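Fagundes is looking for playtesters and one junior level designer

Fagundes is a small game studio in Wenumstead. For the last two years we have been making Skitach, a cooperative puzzle game for consoles and PC in which two players share one lighthouse and must keep it running through a very long winter. One player works in the lamp room, the other works in the cellar. They hear each other through a pipe, and the pipe is not always reliable. The game has 12 chapters, and nine of them can be played from start to end today.

We now have two things to offer, a paid playtest and a job. Please read both parts, because some people who wrote to us in July wanted one and applied for the other.

The playtest

We need pairs of players who know each other. It can be friends, partners, a parent and an adult child, or people who sit at neighboring desks. We ask for pairs because strangers are too polite in the first hour, and the pipe puzzles depend on people who dare to interrupt.

You should be 18 or older and comfortable with a normal controller. You do not have to be good at games. At least half of the pairs should include one person who plays less than once a month, so please tell us your habits as they are.

A session takes one afternoon, with a break for coffee after chapter four. You play in our office on the second floor, on a sofa, with a television. One of us sits behind you and writes notes. We will not help you when you are stuck, and we apologize for this in advance. After the session there is a talk of half an hour, where you can say anything, also that the cellar is boring. Each person receives a gift card and, when the game is released, a copy for the platform of your choice.

We record the sound of the session and the picture from the game. We do not record your face. The recordings are deleted when the game is finished.

The job

The junior level designer will work on the last three chapters together with our lead designer, Selorm Owusu. The position is full time for one year, and we hope to make it longer if the release goes well. You will build rooms in our own editor, which is called Trondum. It is not a beautiful program, but it can be learned in a week or so, and the programmer who wrote it sits in the same room and takes complaints.

We would like that you have finished at least one small thing that other people can play. A mod, a school project or a board game on paper is fine. A diploma is not needed. You should be able to explain in plain English why a puzzle is hard, and to throw away a room when the testers show that it does not work. Chapter seven was rebuilt from zero after our last test, and it became much better.

Experience with sound is a plus. So is patience with cooperative games, where every bug needs two people to be found.

We work in the office four days a week and from home on the fifth. There is no overtime before a deadline - when we are late, we move the deadline. The language in the office is English, and for most of us it is the second or third language.
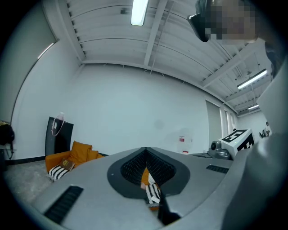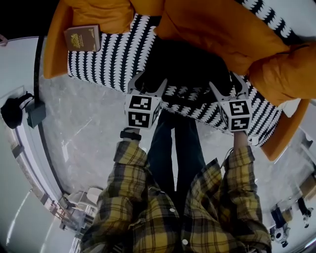
For the application we ask for a short letter, your resume and a link or file with the thing you made. Please do not send a cover letter of many pages, one is enough. Tell us also about one room or level from another game that you like, and what you would change in it. It does not need to be a famous game. If you get stuck, choose an ordinary object, such as a mustard-orange armchair like the one in the second photo, and describe a small puzzle for two players where only one of them can see it. Selorm reads all of these letters and answers each of them, but the answer can take up to two weeks.

For the playtest, one message per pair is enough. Write both names, your ages, how often each of you plays, and which afternoons are possible for you. Tell us also if stairs are a problem, there is an elevator but it must be unlocked from inside.

The last day for both is 28/11/2018. Send everything through the contact form on our page and choose "Playtest" or "Level designer" in the subject field.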